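Filtering pick-and-place demonstrations before you train a policy

by Halima Koech, Nullow manipulation notes

This tutorial shows the filtering step we use at Nullow before behavior cloning. It assumes that you already have recorded episodes with wrist camera frames, joint positions and gripper width, all on the same clock. If your clocks are not the same, please fix that first, because every step below depends on it.

Our raw set for small cylindrical objects had 2,036 episodes. After filtering, 1,607 remained. The policy trained on the smaller set reached 72 percent success in our test, and the one trained on everything was clearly worse. I do not claim the same difference for your task.

Step 1. Remove the idle start and end

Compute the joint speed for each time step and smooth it over 9 steps. Cut everything before the first step where the speed passes your threshold, and everything after the last one. Keep a short margin on both sides. Gladys Kashindye first tried it without the margin, and her policy closed the gripper too early.

Step 2. Find the grasp moment

Look at the gripper width. A grasp is the moment when the width stops getting smaller but is still larger than the fully closed value. With thin tubes the two values are close, so calibrate the closed value again for each recording day. We store the grasp index in a file called grasp.json, next to the episode.

Step 3. Check the frame at the grasp index

Export one wrist frame per episode at this index and look through them in a grid. It is slow work, but a width signal alone cannot tell you which object is in the fingers. Give each frame one of these labels:

held: an object is between the fingers
empty: the fingers are closed on nothing
unclear: you cannot decide in a few seconds

Shiny objects and a shiny table need more patience. A bright reflection on the table can look like the end of a metal tube, and if you use an automatic detector for this step, it can make the same mistake. Compare with the next few frames before you choose "unclear". 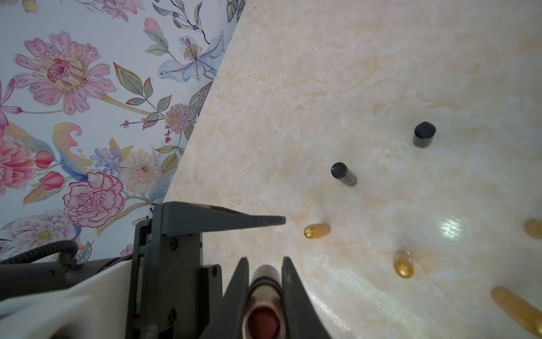
Wrist view with a tube held upright in the fingers, labeled "held". Note the glare on the marble-patterned tabletop.

Step 4. Drop and split

Delete the "empty" episodes from the training list, but leave the files on disk. Put the "unclear" ones in a separate list and ask a second person. In our group it was Gitau Magesa, and he changed more of my labels than I expected.

Then split by recording session and not by episode. Episodes from one session share the light and the table layout, so a random split gives a validation loss which looks too good.

Step 5. Train both versions

Use the same seed and the same number of gradient steps for the raw and the filtered set. If you fix the number of epochs instead, the raw set gets more updates and the comparison is not fair.

The settings for the training run are in the next part, "Action chunks and the Mbwambo arm".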